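About Riis Technical School

Riis is a vocational school for thermal and ventilation trades. We teach the installation, balancing and maintenance of small heating and air systems to people who already work in buildings and want a recognized qualification. The school was set up by Nevon, a supplier of duct fittings, as an in-house training department. It separated from the firm when more than half of its places were being taken by outside students, and it now operates as a nonprofit. Nevon still leases us the ground floor of the Druvness building.

The full program runs for 168 hours of instruction, divided between classroom theory and supervised practice. Theory covers heat loss calculation, psychrometrics, fan and pump curves, and the reading of mechanical drawings. Practice covers duct sealing, hydronic balancing, refrigerant handling and fault tracing on control circuits.
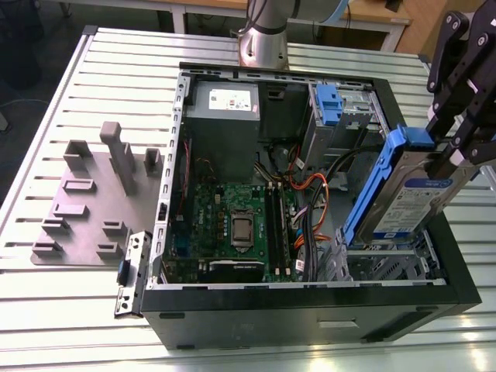
Entry requires a high school diploma or two years of documented site work. Applicants with neither can sit a placement test in February. The test has a written part and a measuring part, and both must be passed in the same sitting. Results are valid for the next intake only.

Class size is capped at 73 per intake, split into four groups. Groups rotate between the duct hall, the boiler room, the electrical room and the classrooms, and each group keeps the same lead instructor from start to finish. Evening groups follow the same syllabus over a longer period.
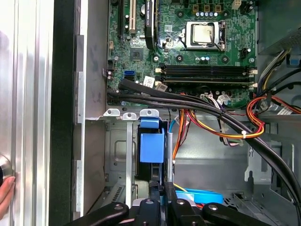
Open computer case, with the motherboard and processor socket in view.

Assessment is continuous. Each student keeps a logbook in which every practical task is entered with the instrument used, its calibration date and the readings taken. A task is signed off when the readings can be repeated by an instructor within the tolerance stated on the task sheet. The logbook remains the property of the student – most employers in the area ask to see it.

We use the Zullano method for hydronic balancing. It starts at the circuit farthest from the pump and works back, with flow recorded at each branch before and after adjustment. It is slower than proportional balancing on small systems, and we teach both.
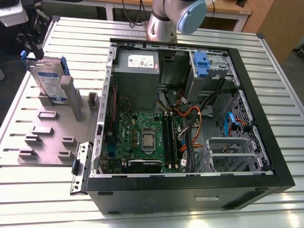 Computer tower on the slotted aluminum table.

The library holds 200 titles, mainly standards, manufacturer manuals and older textbooks on steam heating. Reference copies do not leave the building. Manuals may be borrowed for up to four weeks.

Former students are surveyed one year after completing the program. The question that gets the longest answers is which part of the course they use most. 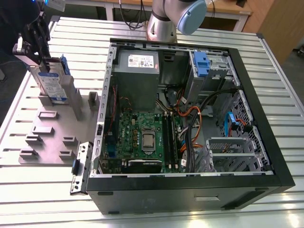
Pump curves, was one reply from the last survey. I thought I would never look at one again after the exam, and now I have a set taped inside the van door. I would have liked more time on older steam systems, though – half my service calls are steam.

The steam module has been extended by one evening session starting with the next intake. Applications are handled by the school office, on the Druvness ground floor, until 4 p.m. on teaching days.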